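Last updated: July

4. String Age, Setup and Perceived Tone

4.1 Background

Players who are unhappy with their sound tend to replace the amplifier first. Staff at the Stundcombe music store in Drerneck told us that a customer looking for a warmer or clearer tone will usually ask to hear a different amp before asking about strings, nut slots or pickup height. The earlier sections of this paper dealt with speaker size and cabinet build. This section looks at the other end of the cable, and asks how much of what a player calls "amp tone" changes when only the strings and the setup of the guitar are changed.

We kept the question narrow on purpose. Old strings lose brightness, and most players know this from experience. What is less clear is whether they hear the loss as a string problem when they are playing through an amplifier they do not know well. A dull set of strings through an unfamiliar amp could easily be put down to the amp, and the player might then turn up the treble control or move on to another model.
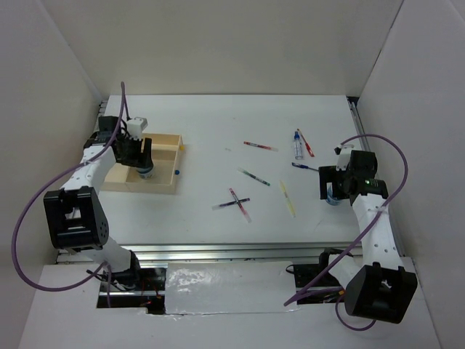

Strings also interact with setup. A guitar with low action may buzz faintly against the frets, and through a clean amp the buzz comes across as a thin, scratchy edge. Through an amp set to break up early, the same buzz is mostly covered. A player moving between the two settings may decide that the clean channel is poor when the real fault is in the neck relief. For this reason we treated string age and action height as separate conditions and did not combine them into a single "good" and "bad" guitar.

4.2 Participants and equipment

We recruited 40 players through the Stundcombe store's lesson program and its noticeboard. All of them owned an electric guitar and played every week. Bass players were left out of this part of the study and are covered in Section 5. Players who worked in guitar repair were also left out, as they could be expected to check the instrument before forming a view of the amp.

Every session used the same Tundano combo amplifier, rated at 40 watts, with its controls marked and returned to the same positions before each player came in. The guitars were two Gilmartin solid-body models bought together. They were given the same pickups, and the pickup height was set with a feeler gauge. One guitar was kept on fresh strings, and the other was kept on strings that had been played in by a teacher at the store. The strings were of the same make and gauge on both. After the first half of the sessions the roles of the guitars were swapped, so that any difference in the wood or the wiring would not be mistaken for a difference in the strings. 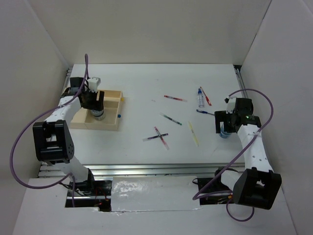
Figure 2. Work table with two robot arms, a wooden box, pens and markers, and a small clear bottle.

4.3 Procedure

Each player was asked to rate the amplifier. The guitars were described only as "the test guitars," and no mention was made of the strings. Players could use any material they liked but were asked to include open chords, a single-note line on the wound strings, and something played softly. They filled in a rating sheet after each guitar – clarity, warmth, evenness and overall liking – and then answered one open question: "What would you change about this sound?"

The action height condition was run after a break, with fresh strings on both guitars. One was set to the maker's suggested height and the other was lowered until it buzzed lightly when played hard. The order was alternated between players. Room, chair and cable stayed the same, and the amp stood on the floor facing the player at all times.

4.4 Results

Ratings for clarity were lower with the played-in strings, and this held after the guitars were swapped. Ratings for warmth went the other way. Several players preferred the older strings overall and described the amp as "smoother" or "less harsh" with that guitar. Most answers to the open question named an amp control, usually treble or presence. Few named the strings.

The lowered action gave a less regular pattern. Players with a light touch rated both guitars much the same, while those who picked hard marked the lowered guitar down for evenness and often wrote that the speaker seemed to rattle. We checked the speaker and cabinet after each such comment and found no fault.

These ratings come from a single amplifier at a single volume, and we would not extend them to high-gain settings. Distortion hides some of the detail that separates new strings from old – a point taken up again in Section 6, where the same guitars are recorded direct and played back through several cabinets.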